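Ondik Hearing Recorder

A court recorder for small hearing rooms, with a proper way of handling closed sessions

If you have ever sat in a town court and tried to work out from a recording who objected to what, you'll understand why we like this machine so much. The Ondik is a desktop recorder made for municipal courts, licensing boards, school district hearings and anywhere else that has to keep an official record but can't pay for a full courtroom system. It sits on the clerk's desk, it has large buttons, and it records each microphone on its own channel, so when two lawyers talk over each other (and they will!) you can listen to one and then the other.

There are five microphone inputs. In most rooms that means one for the bench, one for the witness, one for each side and one spare, which usually ends up with the interpreter. Each input has its own level light and its own name strip you can write on in pencil. The names you type in at the start of the session are carried through to the log, so the person typing up the transcript sees "Witness" and doesn't have to guess.

Open and closed portions

This is the feature we get the most mail about, and it's the one we are proudest of. When a judge clears the room, the clerk presses Close and holds it for a moment. The recorder ends the public file right there, starts a separate locked file, and writes one line in the public log with the time and the words "closed portion begins." Press Open and it does the reverse. A reader of the public log can see that a closed portion took place, when it started and how long it ran, and hears none of it. The locked file needs two passcodes to play, normally the judge's and the clerk's.

We have heard from plenty of clerks who used to do all this by hand – stopping the tape, writing a note, starting a second tape and hoping the two would be stored in the right drawers. Once the public copy went out with the wrong tape in the envelope, and that was the end of that system in Miltham.
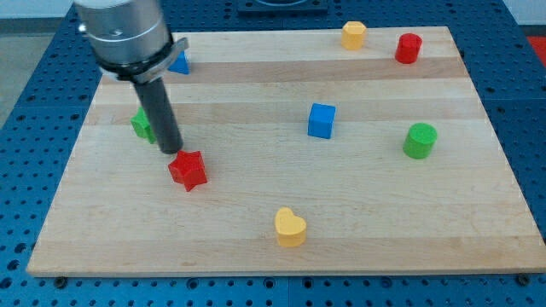
The log itself is a plain text file with a time beside every entry, and it opens on any computer. While the hearing is going, the clerk can drop in bookmarks with the row of keys along the front: Exhibit, Objection, Sidebar, Ruling and one you name yourself. Physical exhibits are where the Exhibit key earns its place. Witnesses say "that piece" and "this one here," and a year later the words mean nothing, so tap the key and type a few words while the thing is still in front of everybody. "Red star-shaped block, on wooden board" is plenty. Those words turn up in the log next to the exact moment in the audio, and anyone preparing an appeal can go straight to it.

Playback is lovely. Songül Başaran, who designed the front panel, spent years transcribing hearings herself, and you can feel it in the way the skip-back key works. One press takes you back five seconds, and if you hold it down it walks back to the last bookmark. The foot pedal socket is on the front too, where you can find it without crawling under a desk.

What comes with it

Ondik recorder
Power supply with locking plug
Two memory cards (the recorder writes to both at once)
Carry sleeve
Printed handbook, 109 pages, spiral bound so it lies flat

Microphones are sold separately. Most rooms already have some, and the Ondik takes any standard wired type. If you're starting from nothing, the Leritz desk microphone is a very good match – low, heavy, and hard to knock over with a case file.

Power and storage

A built-in battery keeps the recording going for nearly 2 hours if the lights go out. When the cards are getting full the display tells you in days of ordinary use, with no need to do sums. Cards can be swapped during a recess, and the recorder won't let you take out the one it's writing to without asking first.

Price

$490, with the handbook and both cards. Courts and boards can order by purchase order. Spare cards and pedals go in the same box if you order them together.

Before you order, do check your own state's rules on how long recordings have to be kept and who may hold the passcodes. The recorder can be set up to suit most arrangements, but the choice belongs to your court, and it's worth having it in writing before the first closed session. A blank form for this is at the back of the handbook.

Related items
Leritz desk microphone
Taşdemir foot pedal, three-key
Locking case for memory cards
Name strips, pack of ten
Ondik handbook, large print edition

Reader comments

clerk_in_the_hills
We've had ours since October. The closed portion line in the log has already saved me two phone calls from the local paper. They could see the time and the length and that was all they wanted.

R. Okafor
Does the foot pedal from the older model fit? Mine has the round plug.

Ondik support
It does, with the adapter. Ask for one when you order and we'll put it in the box.

benchside
Good machine. I wish the Sidebar key were a different color from Objection, I hit the wrong one a lot. Tape on mine now.

Contact us | Shipping and returns | © Ondik, all rights reserved | Back to top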